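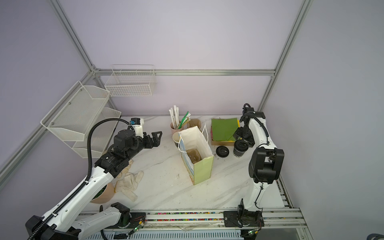
Brazo robótico blanco con pinza negra, mesa con dibujo de mármol.

Cómo planificar los relevos en una carrera de karts de resistencia

Publicado el 29 de June de 2023

Me lo habéis pedido varios después de la Bradby, así que va rápido. Vale para karts de alquiler, cuatro pilotos, 600 minutos de carrera. Si la vuestra es más corta el método es el mismo con menos filas.

Qué hace falta: el reglamento impreso, papel, dos bolis, un cronómetro que no sea el móvil del que conduce. Y la hoja de cálculo, quien quiera. Yo uso la plantilla de Zuletow pero con una tabla normal sobra.

1. Leer el reglamento. Entero. Buscad cuatro datos: relevo máximo por piloto, paradas obligatorias, tiempo mínimo de parada y cuándo se cierra el pit lane. En Simiyu lo cierran los últimos minutos y una parada pendiente a esas alturas son vueltas de sanción. Apuntadlo arriba del todo en grande.

2. Repartir el tiempo. Total menos paradas, dividido entre relevos. No apuréis el máximo en ninguno, dejad un par de minutos de colchón por si sale bandera roja o el pit está lleno.

3. Orden de pilotos. El que mejor sale en tráfico, primero. El más rápido no tiene por qué ir al final, eso depende del calor y de cómo aguante. El nuevo, en el segundo o tercer turno, con la pista ya más tranquila. Nunca dos relevos seguidos salvo que alguien se ponga malo.

4. El lastre. Si hay peso mínimo, cada piloto pesado con casco y mono la víspera, y su lastre anotado al lado del nombre. En la parada se pone lo que dice el papel y no se discute. Nos cayó una sanción el año pasado por un disco que se quedó en la silla – ya sabéis quién.

5. La tabla. Columnas: relevo, piloto, hora de entrada, hora de salida, lastre, número de kart, vuelta media. Las horas en hora real, no en minuto de carrera. A las tantas nadie sabe restar. Ejemplo de cómo queda una fila nuestra:
Relevo 6 – Sombat – entra 20:35 – sale 21:20 – 10 kg

6. Señales. Una pizarra con tres mensajes y ya está: BOX, una vuelta menos, y OK. El piloto contesta levantando la mano en la recta. Si no contesta se le enseña otra vez a la vuelta siguente. Todo lo demás sobra, no lo lee.

7. Ensayar el cambio. En el parking, con una silla si no hay kart. Sale uno, entra otro, lastre, asiento. Repetir hasta que nadie se estorbe. Ojo con el tiempo mínimo: salir antes de la cuenta se paga igual, mejor esperar un segundo de más con el crono en la mano.

8. Durante la carrera. Una persona solo a la tabla, no conduce en ese turno ni en el siguiente. Apunta cada entrada y salida al momento. Si el safety car sale y queda poco para el cambio, adelantad la parada. Si acabáis de parar, mala suerte, a seguir con el plan.

9. Recalcular. Después de cada parada se mira lo que queda y se reparte otra vez. Un relevo que se alarga mueve todos los de detras y el último piloto se puede pasar del máximo sin darse cuenta nadie.

Sombat Thepsuriya, del Brolero, me dice que ellos además marcan las vueltas previstas: 296 tenían en la última, y con eso veían si iban por delante o por detrás del plan. A mí me lía pero puede serviros.

Cosas que se olvidan: guantes de repuesto, cinta americana, agua dentro del box y no en el coche, una linterna para leer la tabla de noche. Comida salada también.

La plantilla la subo cuando pueda. Dudas en los comentarios.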